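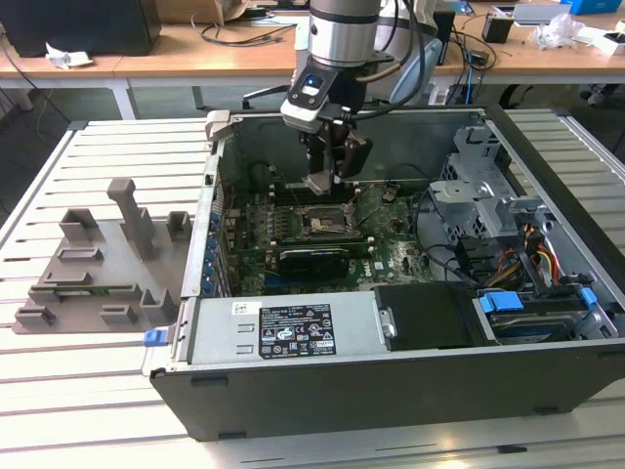
Chapter 6
Gathering Examples

6.1 What counts as an example

In Chapter 5 we treated the training set as given. A file arrived, it had rows, and the learning system read them. In this chapter we go back a step and ask where the rows come from when the task is a physical one, such as taking apart or servicing a desktop computer.

An example, for our purposes, is one complete attempt at one task. It has a start, an end, and a record of everything the arm sensed and was told to do in between. Moving the gripper to a spot over the processor socket is a task. So is closing two fingers on a memory module and lifting it free. "Repair the computer" is too large to be a task in this sense, and we will break it up in Section 6.3.

Each example in this book has four parts:

the joint positions of the arm, sampled at a fixed rate
the opening of the gripper
the pictures from every camera, with time stamps
a short label giving the task and the outcome

Leave out the label and the rest is hard to use. Students often plan to add labels later, and then find that they can't tell a slow success from a near miss.

6.2 The Rolholm set

Our running case is the Rolholm set, which holds 1048 examples recorded on open desktop towers. The plan called for 2000. Recording began in August and stopped when the task list changed, and we have kept the set at its smaller size – it is large enough for the exercises and small enough to look through by hand.

About 800 of the examples end in success. The others were kept on purpose. A system that has only seen good grasps has no record of what a bad one looks like, and Chapter 7 depends on having both.

Where the case lies on the bench matters a great deal. If it is always in the same place, the system may learn the place and ignore the part. In the Rolholm set the case was shifted or turned after every 60 examples. That is less often than we would now advise. The Stotano set, used in Chapter 8, moves the case before each attempt.

6.3 Breaking up a long job

Start with the finished job and work backward. Write down each point at which the gripper must open or close. The stretch between two such points is a good first guess at a task. Some stretches will be too short to bother with – join them to the next one. Others will hide a hard step, such as working a latch in a narrow space beside a wall of the case, and these should be split again and recorded separately.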